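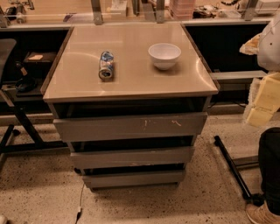 One can, one bowl, and the old drawer unit.

Home Stories Archive About

THE OCTOBER LINE
May 2018

Numbers due at noon. She had the sheet open on her knee and the total was wrong again.

Arm, paid for. Pads for the gripper, 30 a pair. Second arm, the Guvex, no. Obviously no. She typed it in anyway to see how it looked, then took it out fast, like someone might be reading over her shoulder.

"What about a proper table?" he said.

"We have a table."

"We have drawers with a top on them."

Fair. Bandix wanted 2000 for a bench with locking feet. Flalel wanted 3000 for the same bench in white. She put down Bandix. Looked at it. Put down nothing. 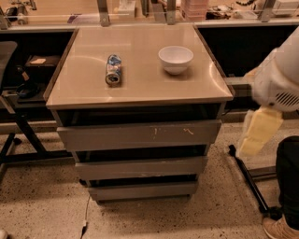
The arm at the right, can and bowl still to be dealt with.

"So what do we get," he said.

"Pads."

"Just pads?"

"Pads and a service visit. Maybe." Marinescu did the visits, and Marinescu had gone up twice since October. She scrolled. Scrolled back. Somewhere in teh middle of the sheet was a row called misc and she had been hiding things in it since she started. Cables. A stool. One very good lamp.

He wanted to know if misc could hold a bench.

"Misc can't hold a bench."

"Half a bench?"

She almost laughed. 30 minutes left.
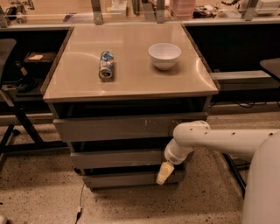
The case for a second arm was one paragraph long and she hated every word. Throughput. Redundency. Who talked like that? She looked up for something better and there was the gripper, pointing at the floor in front of the middle drawer, nothing in it, and the can on its side up on top. Fine. She deleted the paragraph and wrote: one arm is enough if we keep it fed. Then the pads. Then the visit. Then, under misc, in small type, bench.

She hit send before he could read it.

More stories
The Quote Was Good for a Week
Lease or Buy
Spare Parts, Second Shelf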